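Bench notes, October 2018

Spent most of Friday on the props for the small kitchen set. The last list was made in September and had drifted from what is on the shelves, so I went through the crate again and wrote new labels. Label stock is the Marulanda roll, order 3979. The older Prirnetti labels come off as soon as anything is washed, so please don't use up the end of that roll.

Wood glue: left the joints of the spare box clamped for five hours. One corner is still out of square by 3 mm. I will plane the foot and leave the joint alone.

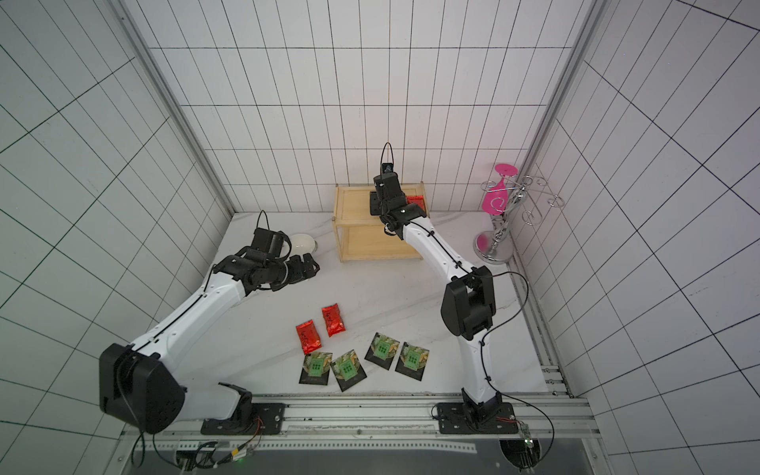

Surfaces first. The marble pattern is staying. I had wanted a plain grey sheet from Bemureck, but the sample marked when I dragged a mug over it and the quote was for eight sheets minimum. The drawback with the marble is pale things on a pale floor. The white bowl next to the shelf is the worst for this, and apart from the shine on its rim there is not much to pick it out by. The red foil packet on top of the shelf has no such trouble. I'd like a second bowl in a dark glaze, same shape if Fuletti still do them, so the two can be swapped without changing anything else in the layout.

Shelf: pale wood, left bare for now. I tried oil on an offcut and it went a good deal more orange than I wanted. Wax on another offcut was better but took fingerprints. The back wall is the right place for it, and the lower level is handy for flat things.

Cup stand: keep it in the back corner on the right. The curly hooks are awkward for mugs with small handles, and two of ours won't go on at all. Put those in the crate under "spare", not on the stand. The disc base wants felt underneath before it scratches something.

Tiles: wipe down with the mild cleaner only. The stronger one lightens dark grout, as we found on the test board.

To do
Order the dark bowl
Felt for the cup stand
Plane the foot on the spare box
Ask Bemureck to take the sample back
Foil packets, buy a box of them, they crease after a few days' handling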